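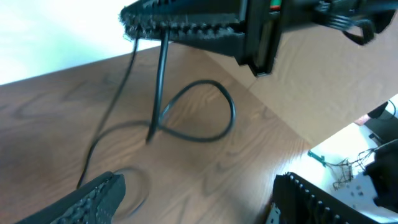 Jucélia Frota drove the last bus from Driltolley to Mullau for 13 years, and the first thing she wants me to know is that she never once minded the hours. "People feel sorry for you," she says. "They say oh, poor thing, out at night. I was having a lovely time!"

I'd wanted to talk to her since August, when I moved to Lustavley and kept hearing her name at the bus stop (I don't drive, so I spend a lot of my life at the bus stop). She was busy, then I had flu, then her sister came over from Conceição for a long visit, and so it was well into autumn before we sat down together with a pot of very strong coffee.

She didn't set out to drive anything. She'd been doing the books for a carpet shop and hated it, and a friend told her the bus company was short of people and would pay for the training. "I'd only ever driven a tiny car. The first week I took every corner as if I had a wedding cake on the back seat."

The night route goes over the tops, past the reservoir and down through four villages. I've only done it in daylight, so I asked what it's like in the dark. "Sheep," she said straight away. "Sheep, and then fog, and then sheep in fog." She knew which bends iced up first and which farm left its gate open.

And the passengers? She lights up at this. There were the hospital cleaners, the lads from the chip shop, a man who got on every Thursday with a cello. Natanael Brito, who was a student nurse back then, used to fall asleep before they'd left the square, so she'd call his name two stops early to give him time to find his shoes. "He took them off! Every night! I told him, this is not your bedroom." He sent her a card when he qualified and she still has it.
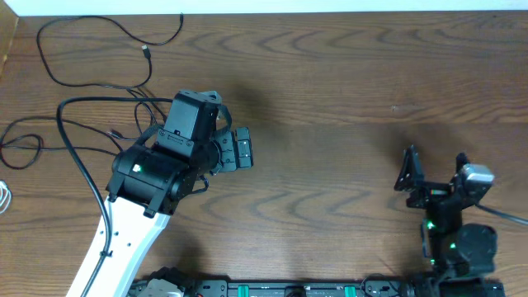 The table has a lovely dark ripple in its grain.

I asked about the bad nights, and she took her time. There was a winter when the road closed behind her and she spent hours in a lay-by with two passengers and a bag of satsumas. Once somebody was rude to her in a way she still doesn't like to repeat. "You remember it for longer than you should," she says. "You can have 400 nice people and it's the other one you take home."

She gave it up when her knees started complaining — the clutch, she says, although her doctor blames the stairs at home. The company gave her a clock. She'd have preferred the seat.

These days she catches the same bus as a passenger now and then, usually on her way back from the pictures. Does she tell the new driver what to do? "Never." A pause. "I told her about the gate. And I may have said something about second gear."

Before I left I asked whether she missed it, and she started telling me about a badger instead, one that used to cross below the reservoir at the same time most nights in spring. She'd slow right down for it and switch off the lights inside so everyone could have a look. Some of the regulars would move over to that side of the bus ready — she reckons Natanael slept through it every time.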